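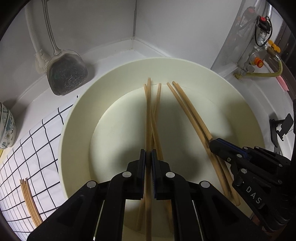
Minutes, 26 December 2018

Present: Ánh Khổng (chair), Nisha Rastogi (minutes), two from labeling, and one person on the phone who was mostly wind.

Apologies: everyone with a family.

**1. Last minutes.** Approved. Correction from Ánh: she did not say the chopstick task was "easy." She said it was "easy to explain."

**2. Count.** We have 376 takes of the chopstick task. Of these, 107 have been thrown out, mostly for starting before the grippers were fully open. Labeling would like it recorded that they asked for a countdown in the fall. Recorded.

**3. Round objects.** Nokari's first training run does well on bowls and badly on anything thin. It reaches for a chopstick, closes beside it, and lifts nothing with great confidence. Ánh thinks we have too many takes of sticks lying tidily together and too few of sticks that have rolled apart or crossed. Agreed to collect more of the second kind. Nisha asked who decides what counts as messy. Ánh does.

**4. Two hands.** Long discussion. Draver wants every take done with both grippers moving. Phan wants one moving and one holding still, so the model can learn to wait. We will do half and half and let them argue over the results in February.
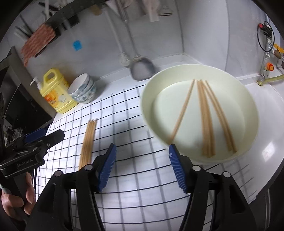 **Treltitia Manipulation Data Group**

**5. Setup.** The basin stays on the counter by the wall, next to the grid mat. Sticks may go from mat to basin or back again, but the take must be tagged with the direction. Some 8 takes from the last batch have no tag at all, and labeling has been guessing. Labeling denies guessing and prefers "inferring."

The stack of bowls is to be left where it is for the whole session. Moving it between takes makes the alignment script sulk. The same goes for the dish soap debate, which is closed.

**6. Failed grabs.** Nisha proposed keeping takes where a stick is dropped and picked up again. Ánh was against it last month and is for it now. Keep them, mark the drop, and don't drop things on purpose. The phone said something here that may have been agreement.

**7. Grip pads.** Nisha to order a spare set. She was also to order them after the last meeting, and the one before.

**8. Any other business.** Labeling asked whether forks might be next. Ánh said forks are next once chopsticks are finished. Labeling asked when chopsticks would be finished. Moved to the next agenda.

**Actions**

- Ánh: write down what "messy" means, on one page
- Nisha: pads
- Labeling: go back over the untagged takes
- Whoever was on the phone: find a quieter place to stand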